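Five Questions on Retirement Saving: A Conversation with Angeliki Gavalas

Angeliki Gavalas has spent most of her career reading enrollment forms. As senior benefits counselor for the Rillorgate staff retirement plan, she meets with employees at every stage of their working lives, from those choosing a contribution rate for the first time to those setting a date for their final paycheck. She spoke with Lorraine Stubbs in June, as the plan prepared its mid-year notices.

Asked which decision causes members the most difficulty, Ms. Gavalas named the contribution rate. "People want to be told the correct number," she said. "I can tell them what the employer will match, and I can show them what a given rate does to their take-home pay. The choice after that belongs to them." The plan matches employee contributions up to 5 percent of salary. Members who contribute less than that amount, she noted, are giving up part of their compensation, and a good many of them do not know it until they sit down with a counselor.

She was careful to add that the match is only one part of the picture. An employee carrying a balance on a high-interest credit card may have good grounds for contributing enough to receive the match and sending any remaining money to the card. "We do not give advice on individual debts," she said. "We do ask members to bring the whole household budget to the meeting, including the parts they would prefer to leave at home."

On the question of fees, Ms. Gavalas was direct. The plan's former menu offered more funds than most members could reasonably compare, and several of them tracked nearly the same index at different prices. The present menu has 10 funds. Wenjie Jia, who led the review, described the reduction as overdue. "Members were paying for variety they did not use," he said. "The expense ratio is now printed beside the name of each fund, in the same size type."

The plan's default option remains a target-date fund, which moves gradually from stocks to bonds as the member's expected retirement year approaches. Ms. Gavalas considers it suitable for most participants but cautions against holding it alongside several others. A member who puts half of an account in a target-date fund and half in a stock fund, she explained, has changed the mix that the first fund was designed to keep.

Early withdrawals were the subject on which she spoke at greatest length. A member who leaves employment with a small balance is often tempted to take it in cash. Taxes are withheld, a penalty may apply, and the years of growth are lost. She recalled one former employee with a balance of $3,842 who had intended to cash out and chose to roll the money into an individual account. "It was one telephone call and two forms," she said.
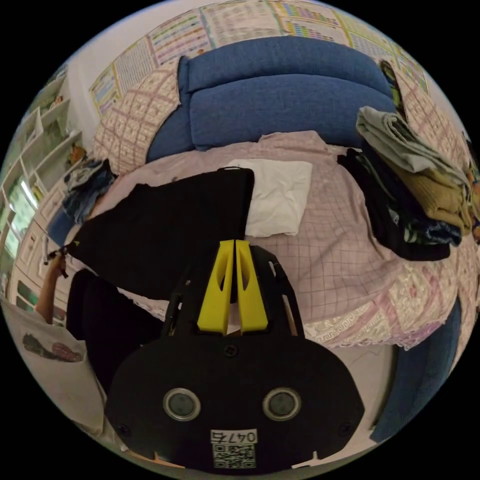

Black hand-held gripper with two yellow fingers, in a cluttered bedroom

Ms. Gavalas also addressed members over the age of 50, who may be eligible to make additional catch-up contributions. Eligibility is not applied automatically under the plan. Members must submit a separate election, and the office asks that it be received before the payroll cutoff for the month in which it is to take effect.

Her last recommendation concerned beneficiary forms. Many on file were completed at hiring and have not been changed through marriages, divorces and births. "The plan pays the person named on the form," she said. "A will does not override it." Members may review their current designation through the online account or request a printed copy from Maxine Costigan at the front desk.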